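Zorica Leka @zleka
Thread on a gripper fault that took us most of Thursday to find. Posting it in case anyone else is running parallel fingers on glassware.

Zorica Leka @zleka
Task: pick up a small tumbler, carry it to the tray of a capsule coffee machine, set it down, let go. 200 runs a day, one arm, wrist camera only. Controller software is Skulon, fingers are from Wokach.

Zorica Leka @zleka
Symptom: the arm closes on the glass, reports a good grasp, lifts, and the glass slides out 40 mm up. No alarm. The arm then carries nothing to the coffee machine, places nothing on the tray and logs a success.

Zorica Leka @zleka
That last part bothered me more than the drop. A dropped glass is a mess. A dropped glass logged as a success is a safety matter, as the arm goes home at full speed over whatever is now on the table.

Zorica Leka @zleka
First suspect was the camera. Clear glass on a glossy table under ceiling lights is about as bad as it gets, and we've had the detector lock on to a reflection before. Volodymyr pulled the saved detections for the failed runs. Glass centre was within tolerance on all of them. 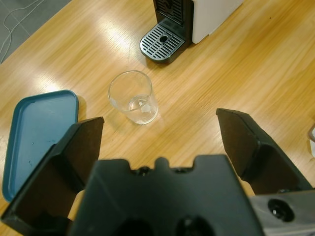 Zorica Leka @zleka
Second suspect was the taper. The glass is narrower at the base, so if you grip too low the fingers tend to ride up the wall. We raised the grasp height by a few millimetres. Same failure, slightly later in the lift.

Zorica Leka @zleka
Third suspect was force. The setting in the job file was right. The value arriving at the gripper was not. Dragica found it by logging the bus directly instead of reading it back through Skulon, which shows you what it asked for and not what the gripper accepted.

Zorica Leka @zleka
Cause: after an emergency stop the gripper restarts with its default force limit, and our job only sends the limit once, at start-up. So every run after an e-stop used the default. On our plastic test cups the default is enough. On glass it isn't.

Zorica Leka @zleka
It also explains why we couldn't reproduce it in the morning. Clean start, limit sent, every grasp held. Ilir pressed the stop before lunch to move a cable and the drops began on the next run.

Zorica Leka @zleka
As for the false success: the grasp check reads finger width once, on closing, and never again. Run 3911 has the width going to fully closed during the lift, plainly visible in the log, with no code looking at it.

Zorica Leka @zleka
Changes so far:
Force limit is sent before every close and read back from the gripper itself.
Finger width is checked during lift, carry and just before release.
Width out of range means stop and wait for a person. No automatic retry.

Zorica Leka @zleka
The no-retry rule was argued over. Nataša wanted one retry to keep the run count up. My view is that if a glass has been dropped there may be broken glass or water under the fingers, and the arm has no way of telling.

Zorica Leka @zleka
We also cut the return speed to 310 mm/s whenever the last width reading is missing. It costs a little cycle time and I can live with it.

Zorica Leka @zleka
Tested with a deliberate e-stop between runs, then with the limit forced low to make it slip. It held in the first case and stopped in the second. Still to do: the same test with more water in the glass, and with wet fingers.

Zorica Leka @zleka
Someone asked whether rubber pads would have hidden this. Probably, yes, until the pads wore down. We'll fit them anyway once the logging has been in for a couple of weeks.

Zorica Leka @zleka
If your gripper keeps its settings through an e-stop, I'd like to know which model and firmware. The manual for ours says nothing either way. I've written to Wokach and will add their reply to this thread.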